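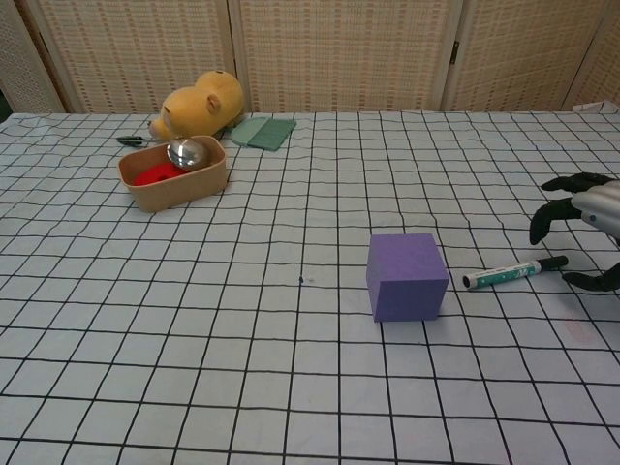
The grid cloth, the tan box and the purple cube, with the folding screen behind.

Trotavgate swap room opens its doors again after the winter break
29/03/2026

If you've walked down Trotavgate lately and wondered why the lights are back on in the old Baptista shoe shop, I can put you out of your misery. The swap room is open again! I popped in for what was meant to be ten minutes, stayed most of the afternoon and came home with a bread tin I hadn't known I needed.

For anyone who missed it last year, the idea is dead simple. You bring in household bits you don't use any more, you put them on a table, and you take home something you like the look of. No money changes hands and there are no tokens to collect (they tried tokens in the first month and everyone lost them). You can bring three things per visit and take three things away, and if you only want to do one or the other that's fine too.

The room has had a good going-over while it was shut. The walls are a much warmer colour now, the draughty back door has been seen to and the heavy shop counter has finally gone, so you can get a pushchair round without taking the skin off your knuckles. My favourite change is the big table with the white cloth and black squares. I do like a good tablecloth, and this one makes even a kitchen sponge look as if somebody chose it specially. There's a beige folding screen behind it with a woven pattern, and I had to be told quite firmly that the screen is not up for swapping. I did ask twice.

What's on offer is as mixed as ever. When I looked, that table had a yellow cuddly toy lying on its side (a bear, I think, and very fuzzy), a green sponge, a metal ladle with a black handle propped in a tan box with something bright red at the bottom, and a plain purple cube. I spent a while wondering about the cube. A paperweight? A very small footstool for a very small person? I left it where it was but I've been thinking about it since, and if it's still about on my next visit I may well give in.

The ladle was tempting as well. Mine has a wobble in the handle and soup goes everywhere, but I'd already picked up the bread tin, a set of napkin rings and a jigsaw with a lighthouse on it, so that was me done for the day.

The money side is looking healthier than it did. The Plirnar neighbourhood fund has put in £2,000 towards the rent, and a further £1,000 has come from the Prurnetti bakery on the corner, which held back a bit from every loaf over the winter. That should keep the room going until next March. There's still a jar by the door for the electricity, and I gather it took just over £100 in the first fortnight, mostly in coins, so whoever has to carry that to the bank has my sympathy.

A few practical bits before you start emptying your cupboards. Everything should be clean and in working order. Soft toys are welcome if they've been through the wash, and pans, spoons, ladles and the like are always wanted, as they tend to go within the hour. Please don't bring mattresses, car seats or anything with a plug, as there's no way of testing electrical things on the premises. Books are fine in small numbers, but the shelf is already groaning and I counted myself lucky to squeeze one cookery book on to the end of it.

Opening times are on the card in the window and they do shift about a bit, so have a look before you lug a box of saucepans up the hill. The step at the front is still there, I'm afraid, but there's a ramp kept just inside, and if you knock on the glass someone will bring it out. Tea is on the go most afternoons and you're asked to bring your own mug, or swap for one while you're there.

I'm going back with a casserole dish, two vases and a clear conscience. Hands off the purple cube, please.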